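The Zotora has been shut since a fight on its dance floor put two people in hospital, so Tuesday's open evening was billed as a chance to see what had changed. The answer, for the first twenty minutes, was the queue.

It now runs through a metal detector, past a bag table and up a new ramp. My keys set it off twice. The club on Plindano Street says it holds 1,184 people on a drag night, and I tried to picture all of them emptying their pockets in January.
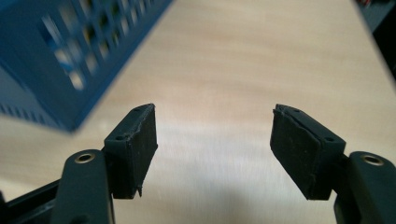
Weronika Kaczmarczyk, the new manager, took us round in groups. There are 87 cameras, one of them aimed squarely at the cloakroom sofa, where I am told a good deal used to happen. The bar staff have panic buttons. The back exit, which used to open on to a wall of beer kegs, opens on to an alley.

Somebody asked about drink prices. She said they were "under review" and moved us along to the toilets – very nice, new hand dryers.

Two queens from the old Friday show did four numbers at the end, one of them to a backing track that stopped halfway. She finished it without. Doors reopen next month, and the last bus still goes at ten to twelve.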